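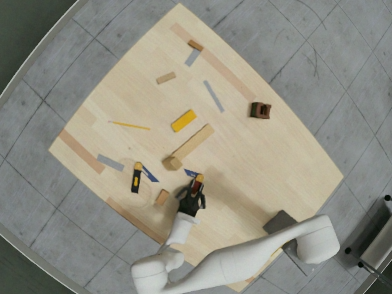 Larkix opens its simulated workbench to remote demonstrators

January

The training software company Larkix has opened its virtual workbench to outside users. From this month, people who have never worked with a robot can sign in from home, take control of a simulated arm and show it how a task is done. Their movements are saved and later used to train the control program of a real arm.

The project has the name Kakesus and was until now used only inside the company. During the test period, 27 people from the company and its partner Jaltness recorded demonstrations with it. Larkix now wants to collect up to 4,000 more before the summer.

In the current exercise the arm picks up one hand tool from a wooden table and holds it by the handle. The table also carries other things, such as a mallet, a pencil and small blocks of wood, and the demonstrator must bring the gripper to the right tool without pushing them away. The positions are changed for every new recording, so that the program does not learn only one arrangement by heart.

"A person sees immediately where the handle is and where the blade is," says Gunther Haberkorn, who leads the project at Larkix. "For the program this is a difficult question. We could write many rules for it, but we prefer that somebody shows it."

The user steers the arm with a hand controller or, if none is available, with a normal keyboard and mouse. According to Haberkorn, the recordings made with the keyboard are slower and contain more small corrections. The company keeps them anyway. A program that has seen only perfect movements does not know what to do when the gripper arrives a little too far to the left, he explains, and the corrections teach exactly this.

New users first complete 17 short practice tasks. The first ones ask only to move the gripper above a block and to close it. Later the user has to turn the wrist and take a tool that lies close to another one. Most people of the test group finished the practice in one evening, but several asked for a better view of the fingers during the last centimeters. A second camera angle was added for this reason, and it can be switched on with one key.

Not every recording is accepted. If the tool falls, or if the arm hits the table, the user can mark the attempt as failed and start again. Failed attempts are stored separately. In addition, two employees look through a part of the material each week and remove recordings in which the goal is not clear.

The first set of 3,000 accepted demonstrations has already been given to Jaltness, where it will be tried on a real arm in the workshop in Walczak. The partners expect differences there. Friction at the fingers is difficult to simulate, and a smooth handle may slip in reality although it was held well on the screen. For this step, the engineers plan to add a smaller number of demonstrations in which they guide the real arm by hand.

Participation is free and requires a computer with a stable internet connection. Users must be at least 18 years old. The instructions are available in English and Polish, and a German version is in preparation. Registration is possible on the Kakesus page of Larkix, where also the times of the weekly online introduction are listed.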